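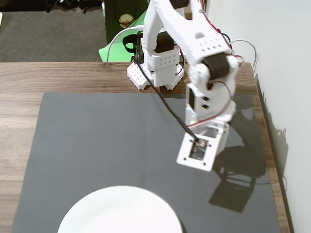 Dark mat down on the table, one white plate out. Sunday, 5 o'clock.

Bought the mat from Janby in Clitstead to save the wood. It covers most of the top, so I've stopped fussing with separate place mats.

It's a shiny one and it does show the light. Crumbs show too. I wipe it with a damp cloth after tea and dry it with a tea towel.

The plate is from the Galo seconds shelf. I got 2 of them in September and have gone back for more. Plain white, round, fits the cupboard.

Supper is lentils. 500 g bag, half tonight and half for the freezer. Onion, carrot, tin of tomatoes, long simmer.

Someone asked about hot pans. I wouldn't put one straight on the mat. I use a cork trivet and the wood has stayed clear of rings so far.

Next job is the table legs, which need oiling. I've got most of a tin of Hoani left from doing the shelves.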